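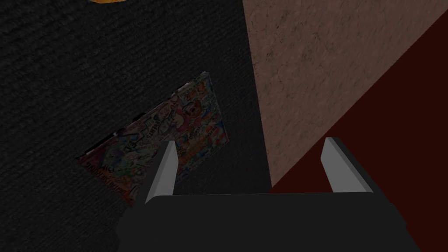

Home | Courses | Workshop | Handouts | Contact

Domestic Manipulation: Building at Home and in the Shared Workshop
Handout 4: Rehearsing a two-arm build in simulation
Prepared by Isla Ashby and Bukola Iyamu

Print this page | E-mail this page

1. Purpose of this unit

Students have by now chosen between a home build and a place in the Mevis shared workshop. In either case the mechanical work does not begin until the task has been rehearsed in simulation. This handout sets out how the rehearsal is to be carried out, what is to be written down, and which parts of the record are handed in before assembly.

Work in this unit is carried out in the Niteo room set, which is modelled on the living area and kitchen of a small flat. The robot has a body with two arms, each ending in a two-finger gripper. Views are available from the wrists and from the body, and all of them should be consulted before a motion is approved.

2. Before the arms are moved

Students are to check that the scene has loaded fully and that both arms answer to the controls. The gripper is opened to its full width and closed again. The width reported by the software is then compared with the width seen in the wrist view, and any difference is entered in the log.
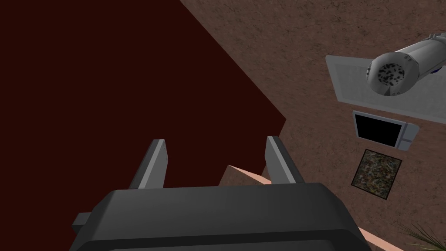 A wrist view is a close view, and it does not show the room as a person would see it. Straight edges run at a slant, large surfaces may fill half the picture, and the floor may seem to lie to one side. Students who are new to this should turn the wrist slowly through a small angle and watch which edges move most. Near edges shift further than distant ones. With practice this becomes a reliable guide to depth, although it should never be the only one.

The wrist should not be turned and lowered in the same step. Separate the two movements and record each on its own line.

3. Planning the reach

Each arm has its own working area, and the two areas overlap in front of the body. The overlap is useful for passing an object across, but it is also where the arms are most likely to meet. The Pralov planner will refuse a path that brings the forearms together. It will not refuse a path that is merely awkward, and a motor on a home build will suffer for it.
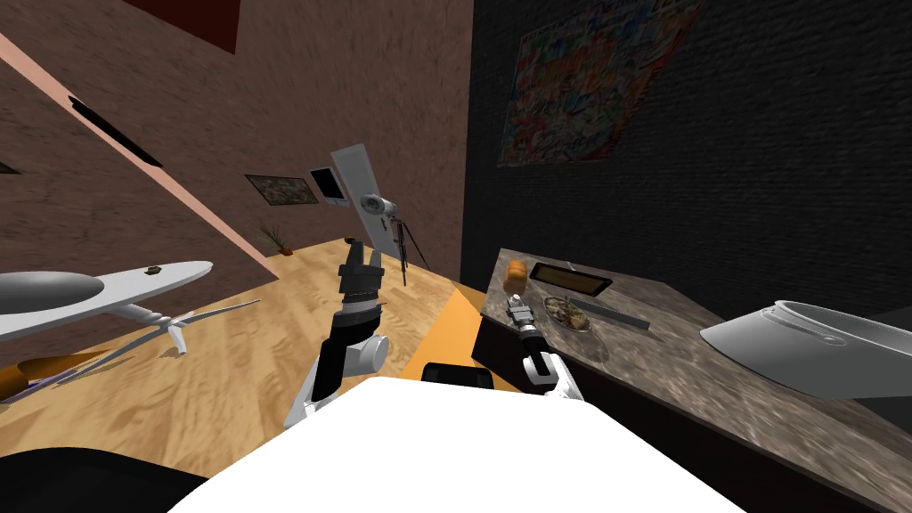 For this reason the elbow is to be considered before the fingertips. Decide where the elbow should finish, confirm that it clears the body and the furniture, and only then set the position of the gripper. On a raised surface the approach should be made from above, with a short pause before the final descent. Objects standing near a back edge are left until last.

Students building at home should measure their own table or worktop and alter the height in the settings file. The supplied height suits the workshop bench only. Please do not alter the file kept on the shared machine — copy it to your own folder first.

4. Thin objects on the floor

The set exercise concerns thin, flat items such as a comic book. These are harder to lift than a cup or a box, as the fingers have little to close upon. Three methods were discussed in the lecture on Monday: sliding the item to an edge, pressing and dragging it, and tilting it from one corner. Carpet makes the first of these difficult, and on the home build it may also catch the fingertips.

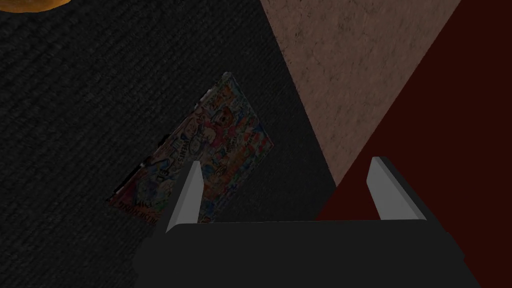 The direction of approach matters more than the speed. A rectangular item is best met squarely, with the line between the two fingers running across its shorter side. If the item lies at an angle, the wrist is rotated to suit it. Students should not try to push the item straight first.

The exercise consists of 30 attempts from the same starting position. For each attempt record the angle of the wrist, the method chosen, the result, and a short remark. Failed attempts are to be kept in the log and carry no penalty. Sheets without remarks will be returned.

5. Handing in

Logs are to be left in tray 31 or sent by e-mail with the course code MV 901 in the subject line. The unit is marked out of 100. Assembly slots for July will be given to those whose logs have been signed by either lecturer. The Bhutto finger kits may be collected from the workshop store at the same time.

Print this page | E-mail this page

Reader comments

Tomasz: Does the height in the settings file refer to the top of the worktop or the underside?

Isla Ashby: The top, measured from the finished floor.

K. Marsh: Corner tilting gave me the best results, but only after I slowed the closing of the fingers. The default is too quick for paper.

Renske: Is the log sheet available with wider columns for remarks?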